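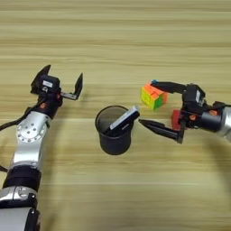 Texto: Soo-ah Sung | 2/12/22

La jornada de puertas abiertas de Nornby empieza en un pasillo con percheros y una cafetera, y quien llega pronto pasa directamente al laboratorio. En la nave de Stuvmont trabajan 60 personas, pero el banco que atrae a los visitantes lo atienden dos.

Sobre una mesa de madera clara, dos brazos robóticos se reparten una tarea de oficina: recoger lo que hay encima y dejarlo en su sitio. Los objetos son corrientes, entre ellos un cubo de Rubik y un cilindro negro que hace de portalápices.

Sreekumar Iyer, responsable de la demostración, explica que el orden les importa poco. «Lo que medimos es cuántas veces hay que intervenir», dice. Desde mayo su equipo ha registrado 188 sesiones en esta mesa, cada una con los objetos colocados de otra manera. Los fallos se anotan en una hoja compartida con Moster, la empresa que se encarga del software de planificación.

El cubo de Rubik es la pieza que más preguntas provoca. Los visitantes suponen que el robot va a resolverlo, e Iyer repite que no, que solo tiene que agarrarlo y moverlo.

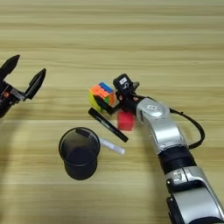 Los objetos delgados dan más trabajo. Un rotulador tumbado ofrece poca superficie a los dedos de la pinza y, si queda pegado a otra pieza, el sistema debe decidir cuál retira primero. Según Iyer, esa decisión ocupa casi 4 segundos, y buena parte del esfuerzo del próximo año irá a reducirla.

La demostración se hace en grupos de seis. Un ingeniero de Kiiskinen, que estudia instalar un puesto parecido en su almacén de recambios, preguntó por el mantenimiento de las pinzas. Le respondieron que las puntas de los dedos se revisan cada semana y que el cambio se hace con una llave normal. También quiso saber el precio, pero Nornby no da cifras todavía.

La visita sigue en la planta de arriba, donde se montan los armarios eléctricos.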